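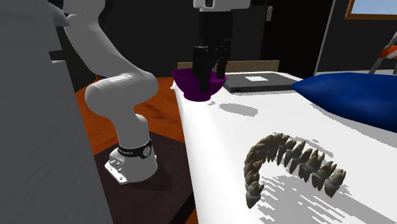 Kamrul Haque wrote in to ask why the Piltix label printer keeps spitting out blanks after a roll change, and could we please put the roll steps before the Wi-Fi steps. Done. Section 4 is now rolls first.

## 4. Loading a roll

Use 40 mm Howells rolls. Wider ones jam.

1. Power off. Wait for the light to go out.
2. Press both side tabs, lift the lid.
3. Pull out the old core. Peel any stuck labels off the roller – fingers only, no blades.
4. Drop the new roll in, labels facing up. Wrong way round = blanks. This was Kamrul's problem.
5. Feed the end under the gray bar until it pokes out the front.
6. Close the lid. Both sides need to click.
7. Power on, hold FEED until one label comes out.

**Note:** a full roll is 1360 labels. The counter doesnt reset by itself. Menu > Media > New roll.

**Caution:** print head gets hot after a long run. Leave the lid open a few minutes before touching anything in there.

## 4.1 Still blank?

- Check the darkness setting. 70 works for most stock. Higher smudges.
- Error 162 – lid not shut on one side. Press down, left then right.
- Error comes back: clean the sensor with a dry swab, try agian.
- Old rolls from before March have a different gap. Run Menu > Media > Calibrate once per roll.

## 4.2 Wi-Fi

1. Load a roll first (see 4). It prints the network code on a label.
2. Menu > Network > Join.
3. Pick your network, type the password. Case matters.
4. Wait for the solid green light. Blinking means still trying.

Won't join – restart the printer, then the router. Spare rolls and swabs: ask Pierina Fontana at the Produm desk.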